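News from the folding table

When I last wrote for this newsletter, back in July, I promised to report on how the towel work was coming along, and several of you have been kind enough to stop me in the corridor at Itholm and ask. So, with a large mug of tea beside me, I will try to bring everybody up to date. It is October 8, 2023 as I write, and we have 376 good examples saved and checked. The plan asks for 3,000. I know how that sounds, but please read on before you worry!

For those who joined us over the summer, a short reminder. Trunar is our name for the system that is meant to learn household laundry by watching it done. It has no list of rules about corners and edges. It learns from recordings of a person steering the two arms through a whole fold from start to finish, and the more of these it sees (and the more they differ from each other in small, honest ways) the better its chances with a towel it has never met. My part is mostly sitting in the operator's chair and folding, very slowly, with hands that are not my own.

We began with tea towels, which are thin and forgiving, and I grew rather too pleased with myself. Then we moved on to the dark bath towels, and I had to learn the job all over again. A thick towel has opinions. Each fold doubles the height of the thing, the edges want to puff up and roll over, and a bundle that looks perfectly square from the chair can have one layer sitting proud at a corner.

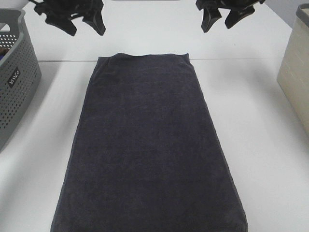 We spent a good deal of September arguing, in a friendly way, over what counts as finished. Amedeo Lombardi wanted the layers lined up along every side before an example could be kept. Thabiso Mofokeng thought that was asking for a hotel, and that most families would be delighted with a towel that simply fits on the shelf. I could see both sides, having an airing cupboard of my own. In the end we settled on a middle way: the long sides should be straight, nothing should be hanging out, and a small wrinkle or a slightly raised corner is fine. Anything worse is marked as a poor ending and put in a separate folder. We do keep those, I should say. Thabiso hopes to use them later on to teach Trunar to tell a tidy fold from an untidy one, and I have certainly given him plenty to work with.

The other change is to the way we start. In the early recordings I laid every towel out flat and square before handing over to the arms, and it made for lovely, smooth examples that all looked alike. When Amedeo tried out a first version of the system on them, it managed nicely until somebody put the towel down at a slant, and then it reached with great confidence for a corner that was somewhere else. Now we vary things a good deal more. Some towels start off crooked, some start half folded, and some are dropped in a heap, and those take me far longer than I like to admit.

The hardest part for me is still the lift. You have to close the fingers on the hem and only the hem, then bring it up and over slowly enough that the rest of the towel stays put. Pull too hard and the whole lot comes sliding along with it. Go too slowly and the cloth sags in the middle and folds itself where you never meant it to. There is no feeling in the handles, so you judge it all by eye, and with dark cloth the eye needs a lot of help. I have found that following the line of stitching works better than looking at the cloth itself.

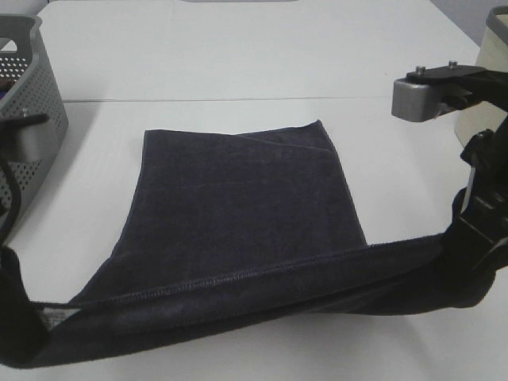
Thabiso has asked us to leave in the moments where a grip slips and has to be taken again, so long as the operator puts it right. I used to stop and begin afresh whenever that happened, feeling rather ashamed, and I am told I threw away some very useful material. A system that has only ever seen things go well has no idea what to do when they don't. So now I carry on, mutter a bit, and take hold again.

As for the pace, on a good day we save 60 or 70 examples, though a day spent on heaps gives us far fewer. Two more operators have finished their practice hours on the Clerketti side of the building and will be taking turns in the chair, which will help the numbers and will also mean that Trunar doesn't pick up only my habits (I always start from the left, apparently, and had never noticed).

Hand towels are next, and after them the flannels. The Xaba office has offered us a box of old pillowcases as well, and we have said yes please. If you would like to come and try the handles for yourself, do drop me a line, and allow a full hour – the first two or three folds are always dreadful.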